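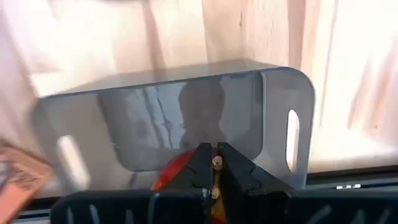 Shanti Lodhi preguntó, antes incluso de leerse el orden del día, si alguien había probado de verdad los membrillos de la finca Semwal o si íbamos a votar otra vez fiándonos de un folleto. Se le respondió que los habían probado dos de los presentes, en dulce y no en crudo, y que con tanto azúcar es difícil opinar.

**Reunión de productores de membrillo, 18 de enero de 2025**

**1. Acta anterior.** Se aprueba con una corrección: donde decía «excelente cosecha» debe decir «cosecha». La palabra la puso quien redactó, y quien redacta ahora prefiere no repetirla.

**2. Cosecha de octubre.** Entraron 219 cajas, de las que 73 se apartaron por manchas o golpes. La explicación que se dio fue la lluvia. En la parcela de arriba llovió lo mismo y apenas hubo fruta manchada, así que la lluvia sola no convence. Lodhi apunta a que los árboles de abajo llevan tres inviernos sin aclarar y el aire no corre entre las ramas. Se acuerda podar la mitad de las filas de abajo antes de que muevan las yemas y dejar la otra mitad como está, para comparar. Hubo quien protestó por la mitad que se queda sin poda — la suya, casualmente.

**3. Oferta de Starkov.** El vivero ofrece 127 plantones de una variedad que llama Ultance. Según su carta, resiste el fuego bacteriano, da fruto al segundo año y huele más que la común. No acompaña ningún ensayo ni dice sobre qué patrón va injertada. Se preguntó si había árboles adultos que visitar y la respuesta del vivero, leída en voz alta, fue que «próximamente».

Posturas recogidas:

- Comprar el lote entero, por el descuento.
- Comprar 2 plantones y esperar a verlos.
- No comprar nada hasta tener una visita.

Se vota y sale la segunda. El descuento se pierde. Consta en acta la queja de quien defendía la primera.

**4. Dulce y jalea.** Cester propone cocer toda la fruta apartada y venderla como «receta de las abuelas». Se le hizo notar que la receta presentada lleva pectina en polvo, que al membrillo le sobra, y vainilla, que ninguna abuela de las aquí citadas usaba. Cester acepta quitar la pectina. La vainilla queda pendiente. La fruta con podredumbre en el corazón no se cuece, aunque por fuera parezca sana: se abre toda.

**5. Ruegos y preguntas.** Se pide que las cajas vuelvan limpias. Se pidió también en la reunión anterior y en la otra. Sobre si poner membrillos entre la ropa espanta la polilla, hubo opiniones muy firmes y ninguna prueba; no se toma acuerdo.

Lodhi se encarga de escribir a Starkov para preguntar por el patrón y por la visita.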